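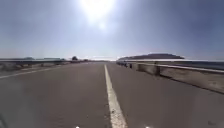

Suvarna lane following under glare – FAQ

Last edited May 24, 2018 by Vignesh Joseph. Questions that keep landing in the project inbox, answered quickly. The paper has the long versions.

What is Suvarna?

A method for keeping a road robot on its line when the sun is low or straight ahead and the camera is half blinded. Not a whole driving stack. Takes in a picture, gives back a lane estimate plus a number for how much to trust it. The robot we run it on is called Javora.

Why glare and not rain, night, snow?

Glare was what kept stopping our runs. Rain would be a fine project, someone else's. Night we tried a little in September, not enough to report.

So what does the method do?

Three steps.
1. Find the blown-out part of the sky and the lens ghosts that go with it. A ghost is the extra round spot you get below or beside the sun, which older line detectors love to grab.
2. Mask those and fit the painted lines only from the pixels left over.
3. Check the fit against the last few fits. If they disagree, the trust number drops and the robot slows down.
Step 1 is a small network, 2 and 3 are plain geometry.

Do you need both edge lines?

No. One solid center line is enough on a straight road, and a left edge line helps a lot even if its thin and faint. Where the right side has no paint we can see, we use the guardrail as a weak hint. Weak because a rail in full sun shines and the edge detector pulls toward it. Rajeshwari Ramasamy's section of the paper covers the rail weighting.

How much data?

139 runs total. 106 for training, the rest held out. Split by run, never by frame – frames from the same run look nearly the same and you would be fooling yourself.

What were the results?

On the held-out runs the old detector (our own, the one we call Donent) lost the line at least once in 21 of 33. Suvarna lost it in 6. "Lost" means the estimate was more than a third of a lane off for one full second. Of those 6, four were curves with the sun just over the crest, two were worn paint. We have not fixed the curves.

Is it the masking or just more training data?

Good question, reviewers asked too. We retrained Donent on the same 106 runs with no masking. It still lost the line in 17. So the data helps some, masking helps more. Turning off step 3 hurts less than we expected, table 4.

Why not just use a better camera, or a hood?

We did try a hood. Helps when the sun is high, does nothing once the sun is in view. A wider range sensor would help for sure, but the point was to see how far you get with cheap parts.

Does haze matter?

Yes. Milky haze at the horizon washes out the far end of the lines, so the vanishing point gets noisy. We cap the fit at 80 meters on hazy days. Shorter than that and the heading starts to wobble. Balakrishnan Kamath is working on picking the cap automaticaly.

The robot's own body shows up at the bottom of the pictures. Does that confuse it?

It did at first. Bright spots low down got read as bits of paint. There is now a fixed mask for the bottom rows. If you mount the camera somewhere else you have to redraw it – most common mistake in the emails we get.

Did you test with traffic?

No. Empty roads only. Please don't read the results as saying anything about traffic. A car covering the line is a different problem and the trust number was not tuned for it.

How fast does it run?

36 milliseconds per frame on the onboard computer, all three steps. Nearly all of that is step 1.

Can I have the code?

Steps 2 and 3, yes, in the Vavham repository. Step 1 weights are comming once Kazue Hayashi finishes cleaning up the export script. No date, sorry.

And the data?

Held-out runs on request. Training runs later, still sorting out storage. Ask Raghavendra Arumugam and say which format you want (single frames or full logs).

I get a trust number of zero on everything.

Image size. It wants the original size, don't resize first. If thats not it, check the color order. If it's still zero send us one frame plus your config file, not the whole log please.

Can I use this on my own vehicle?

For research, on a closed road, with a person on the stop button. Outside of that, no.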